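Prolia 台式机拆装图像集 说明文件

一、这是什么

Prolia 是一个关于台式电脑机箱内部的图像集，由 Plarkska 工作室整理。内容是侧放的、已经打开侧板的塔式机箱，重点放在主板、处理器插座、电源和硬盘架这几个部分。我们做这个集子，是为了给学习电脑维修和零件回收的人提供参考，也方便别人做零件识别的练习。

本集共有 1,573 张图像，分成 40 个文件夹，每个文件夹对应一次工作。二月以后没有再增加新的文件夹，只改正过标注。

二、目录

Werner：处理器插座是空的，其他零件大部分还在机箱里。
Rainer：其他阶段的图像，例如内存条、电源、硬盘托架的取出和装回。
notes.txt：每个文件夹的简短记录，用中文写，有几处是英文。

两个部分的命名方法一样，但是编号各自从头开始。所以引用一张图像的时候，请把部分的名字也写上，只写编号会混淆。

三、零件的名称

不同的书对同一个零件叫法不太一样，我们统一用下面的名称：

插座：主板上放处理器的位置，包括金属固定框和压杆。
显卡：插在扩展槽里的卡，不管大小都用这个名称。
电源：金属盒子整体算一个零件，上面的标签不单独标注。
硬盘架：带孔的金属架子。
硬盘托架：蓝色塑料的部分，和硬盘架分开标注。
线缆：成束的线按一束标注，不再分成单根。

释放卡扣的颜色和托架接近，标注时容易弄错。如果看见蓝色的小件在机箱的外边缘，请先考虑它是卡扣。

四、图像样例
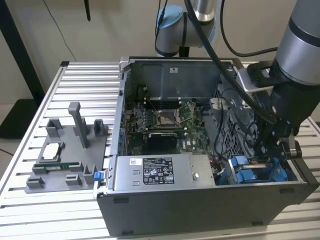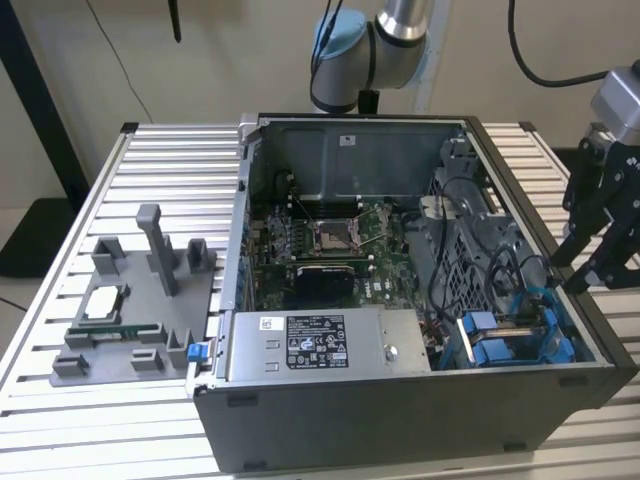 样例，Werner 部分：两张都是侧放的机箱，处理器插座为空，显卡仍在主板上，电源和硬盘架在机箱内。

五、标注的规则

1. 每个零件画一个多边形，沿着可以看见的边缘画。被线缆挡住的部分不要猜测。
2. 插座有没有处理器，在属性 cpu_present 里面填写 yes 或 no。看不清楚填 unknown，不要空着。
3. 主板上的散热片属于主板，暂时不单独标注。这一点以后可能修改。
4. 标签上的文字不作为标注的内容。品牌标志如果可以读出来，写在 brand_text 里。
5. 工作台和台面上的夹具都归到背景类。

六、已经知道的问题

金属表面有时候反光，插座的触点区域在一些图像里很亮，细节会少。
内存插槽的方向随着拍摄角度变化，用自动旋转的程序处理以前，请先检查坐标。
Rainer 里面有 2 个文件夹缺少线缆的标注，我们还没有补完。
早期的标注把硬盘架和托架合在一起，现在 700 张已经分开，剩下的仍然是旧的写法，属性里写着 old_cage。

七、使用和反馈

可以用在教学和研究，请保留本说明文件。如果把图像放进教材，请注明 Prolia 和所用的部分名称。

发现标注错误时，请写明部分、文件夹编号和零件名称，发到项目的问题页面。我们每个星期一查看一次，改正以后会在 notes.txt 里加一行。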